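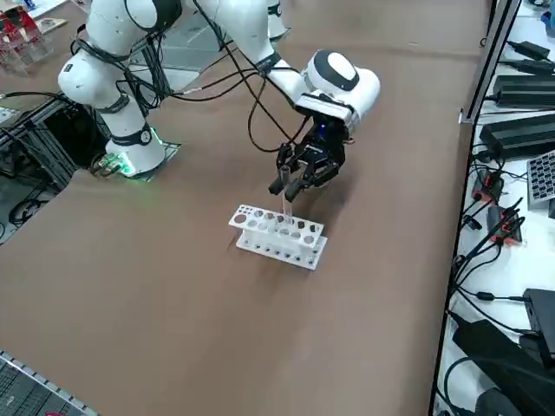 According to one respondent from Clavine, the second appeal felt "like being asked again by someone who had forgotten we gave the first time." Similar remarks appeared in the free-text answers of donors at both sites and shaped the analysis reported in this section.

4.2 Repeat giving in the second phase

The survey was sent to all households that had given to the first phase of the Zutgate children's ward appeal or to the smaller Drilach appeal. A total of 631 usable replies were received. Of these, 351 came from donors who had given again by the close of the second phase in January. The remaining replies came from donors who had given once only.

Repeat donors were more likely to report that they had been told how their first gift was spent. The form of this report mattered less than its timing. Donors who received a short letter before the second appeal opened described the hospital in warmer terms than those who received a longer printed review afterward. At Drilach, where the letter and the new request were mailed in the same envelope, several donors said they had read only the request.

Family stories were used in the materials at both sites. Most donors remembered at least one of them, but recall alone was not linked to a second gift. Donors who had visited the ward – as patients, parents or guests at an open day – gave again more often, whether or not they remembered a story.

Figure 3. Laboratory automation workspace.

Follow-up interviews were held with 10 donors, seven of them from Zutgate. The interview guide was adapted from the one used in the earlier Bouazza study, with the questions on household income removed at the request of the hospital. Interviews were recorded with consent and coded by two readers working separately. Differences in coding were settled by discussion, and the final themes are set out in Section 4.3.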